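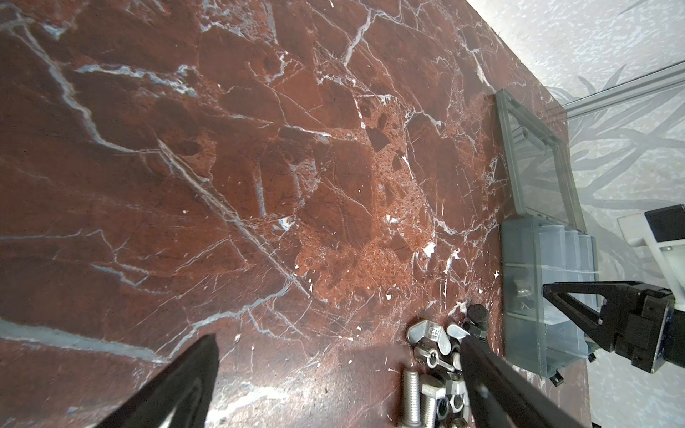
Stedell receiver, loud hum on medium wave, fine on batteries

Opened 10/20/19 by Sheyla Chávez
Status: closed

Hello, I'm hoping someone can help me with my Stedell portable. I've had it since last winter and I love it to bits, but in the last fortnight it's picked up a horrible hum on medium wave. It's a low, steady buzz that sits under everything (voices, music, the gaps between stations) and on the weaker ones it's all I can hear. FM is perfect. Long wave is nearly as bad as medium.

What I know so far: it only does it when the radio is plugged in. Take the plug out and run it on batteries and the hum drops right away, though I'd say there's still a faint trace of it in the evenings. I've tried two sockets in the kitchen and one upstairs and it's the same in all of them. The adapter is the one that came in the box. Nothing on it looks burnt or bent.

Is the radio on its way out?

Sheyla

Reply from Lizelle Magagula, Stedell support

Hi Sheyla, thanks for the clear write-up. If it's quiet on batteries I doubt very much that the radio is faulty. It sounds like noise coming in through the mains lead. Could you try a few things for me, one at a time?

Run it on batteries and carry it round the house with the dial parked between two stations at the bottom end of medium wave. Note down where the buzz gets louder.

Then plug it back in and turn off anything with its own power brick, going room by room.

Last of all, turn the radio a quarter turn where it stands. The medium wave aerial is a rod inside the case, so the direction it faces matters a lot. Pulling the telescopic one up and down won't change anything on that band.

Lizelle

Update from Sheyla

Right, I've been walking about with a hissing radio for most of an afternoon and my family think I've lost it. Results!

On batteries it's quiet in the bedrooms and the bathroom. It gets noisy on the landing and really loud by the shelf where the broadband box and the Filo lamp live. I switched the broadband box off and there was a tiny difference. Then I unplugged the lamp and the buzz went. Plugged it back in, buzz. The lamp doesn't even need to be lit, it just has to be in the wall.

I then put the radio back on its own adapter with the lamp still unplugged. Much better, but there's still a hum, maybe a third of what it was. Turning the radio helped on one station and made another worse.

Oh, and I bought the lamp the same week this all started, which I really should have mentioned in the first place. Sorry!

Reply from Lizelle

No need to be sorry, that's a great bit of hunting. The plug on that sort of lamp usually has a switching supply in it, and a badly filtered one will push noise along the house wiring. Your radio's mains lead then acts as a second aerial for it.

For what's left, I'd clip a ferrite on the adapter lead, as close to the radio as you can manage. Wind the lead through it a few times if there's room. I'll also post you a replacement adapter from the newer batch, no charge. Please keep the old one until you've compared them.

Update from Sheyla

The new adapter came, and so did a pair of clip-on ferrites from Stillberg. I tried them separately so I'd know what was doing what. The ferrite on the old adapter took the hum down a bit (I got three turns through it before it wouldn't shut). The new adapter without the ferrite was better than that. Both together and I have to put my ear to the speaker to find any hum at all – on 8 out of 10 for volume, too.

The lamp has gone back to the shop and I've got a plain one with a bulb in it. Evenings are still cracklier than mornings but I gather that's just medium wave being medium wave.

Do you want the old adapter back?

Reply from Lizelle

Yes please, there's a prepaid label in the bag it came in. Any time before the end of November is fine. I'll close the ticket now, but reply here if the hum comes back and it'll open again.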